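陶土工房記録データセット「Vetton」 説明書

概要

Vettonは、オーブン陶土および自然乾燥粘土による小型立体作品の制作記録をまとめた表形式のデータセットである。注文制作の置物、ふきん掛け、箸置き、壁掛けなど、手作業で成形された作品について、使用した粘土の種類、芯材、焼成または乾燥の条件、仕上げ、破損の有無を収録している。編纂はPradonus工芸資料室が行い、記録様式の設計と校閲はJuwita Saragihが担当した。

本書は、データの構成、収集の手続き、利用条件および既知の制約について定めるものである。利用者は、再配布または二次的な編集を行う前に、必ず全文を確認されたい。

収録内容

本体は638件の制作記録からなる。1件の記録が1点の作品に対応し、同一の型から複数を制作した場合も、作品ごとに別の記録とした。下絵のみで制作に至らなかった案件は収録していない。

ファイル構成

works.csv 制作記録の本体
materials.csv 粘土、芯材、塗料、接着剤の一覧
damage.csv ひび、欠け、反りに関する所見
glossary.txt 用語集(日本語)
CHANGES.txt 変更履歴

文字コードはUTF-8、改行はLFで統一した。区切り文字は半角コンマとし、自由記述欄は二重引用符で囲んでいる。

主な項目

work_id 作品番号。英字1字と数字の組み合わせ。
category 用途区分。置物、台所用品、装身具、壁飾り、その他のいずれか。
clay_type 粘土の種類。materials.csvの番号を参照する。
armature 芯材。針金、アルミ箔、発泡材、なし。
thickness_mm 最も厚い部分の実測値。単位はミリメートル。
cure_method 硬化方法。オーブン、自然乾燥、併用。
cure_minutes オーブン硬化の時間。自然乾燥のみの場合は空欄とする。
finish 仕上げ。無塗装、水性ニス、研磨、彩色。
commission 依頼制作であれば1、自主制作であれば0。
note 制作者による自由記述。上限は1,000字。

空欄は「該当なし」または「未記入」を示す。両者の区別は、note欄に記載がある場合に限り可能である。数値の0を欠測の意味で用いることはない。

収集の手続き

記録は、参加した工房の制作者が所定の用紙に記入し、毎週月曜日に資料室へ提出したものを基礎としている。用紙には3つの記入区分があり、成形時、硬化後、仕上げ後の各段階で追記する。後日まとめて記入された用紙は、note欄の先頭に「事後記入」と付した。

参加工房は20か所である。工房名は番号に置き換え、制作者の氏名、依頼者の氏名および連絡先は収録前に削除した。作品に付けられた愛称は、依頼者を特定するおそれがないと判断した場合に限り残している。

入力は二名が独立して行い、不一致の箇所は原票と照合した。判読できない語は「〓」で示し、推測による補完は行っていない。

用語の統一

粘土の呼称は工房によって大きく異なる。たとえば「樹脂粘土」は、加熱硬化型を指す場合と自然乾燥型を指す場合がある。本データセットでは硬化方法を優先して分類し、原票の表記はmaterials.csvのoriginal_name欄に保存した。「焼く」「焼成」「加熱」は、いずれもcure_methodの「オーブン」に統合した。窯を用いた作品は対象外である。

色名については統一を行っていない。「牛乳色」「生成り」「白」は制作者の表記のままとし、色見本への対応付けも付与していない。

想定される用途

・厚みと硬化時間、ひびの発生との関係の調査
・工芸教室における教材の作成
・制作記録様式の検討
・手工芸に関する日本語用語の整理

価格の査定、作品の真贋の判断、および個々の制作者の技量の比較に用いることは認めない。食器としての安全性を判断する根拠にも使用できない。台所用品の区分には、食品に直接触れることを想定していない作品が含まれる。
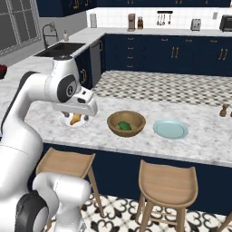

図1 キッチンカウンター上の白い皿と木製の鉢(CG画像)

既知の制約

硬化時間は制作者の申告に基づく。オーブンの機種および庫内温度の実測値は記録していないため、時間のみを比較しても硬化の程度を正確に推定することはできない。

破損の所見は仕上げ後の確認時点に限られる。引き渡し後に生じた欠けや変色は、依頼者から連絡があった場合でも本体には反映していない。動物を題材とした置物の割合が高く、角、耳、尾などの細い部位に関する所見が多い点にも留意されたい。

改訂

改訂版は毎年5月に公開する。前版の識別名はTautahi、次版の識別名はPlustamarである。Tautahiではarmature欄が自由記述であったため、両版を結合する場合はglossary.txt末尾の対応表を参照すること。作品番号は版をまたいで維持され、削除された番号の再使用は行わない。

利用条件

研究、教育および個人の制作を目的とする利用は無償とする。公開物に用いる際は、データセット名と版の識別名を明記すること。note欄の文章を引用する場合は作品番号を併記し、語句を改変してはならない。

誤記の報告は、作品番号、項目名、修正案を添えて資料室の窓口まで提出されたい。原票との照合を経て採否を決定し、結果をCHANGES.txtに記載する。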